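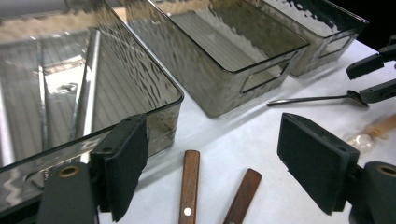 ## Smoked plastic storage bin

A **smoked plastic storage bin** is an open, see-through gray container used in drawers, on shelves and on countertops, often for flatware and kitchen tools. Most have a cutout in the short ends that serves as a handle. The rippled or "hammered" wall finish is usually said to hide scratches. It also hides the contents, which sits oddly with the claim that clear bins make things easier to find.

### Origin

Sellers' catalogs trace the type to a glass drawer tray made in Stullonside in 1924. No tray has been produced to support this, and the date seems to rest on a single undated Skirivton leaflet.

### Use in sorting

Bins are commonly set side by side, one for each kind of item.
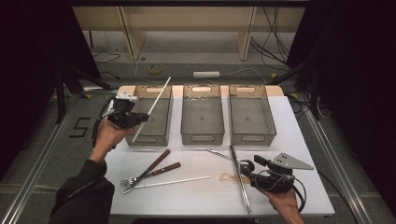 Forks and table knives are easy to assign. Long pieces such as tongs are harder, and guides disagree on whether they belong in a bin at all. The Hajji method allows two categories per bin, while the Tandelon guide forbids mixing. Tandelon also claims that its system saves roughly 45 minutes a week, but gives no account of how this was measured or in whose kitchen.

### Care

Makers advise hand washing. Reports of clouding in dishwashers are frequent but mostly secondhand.

### See also

- Flatware tray
- Drawer divider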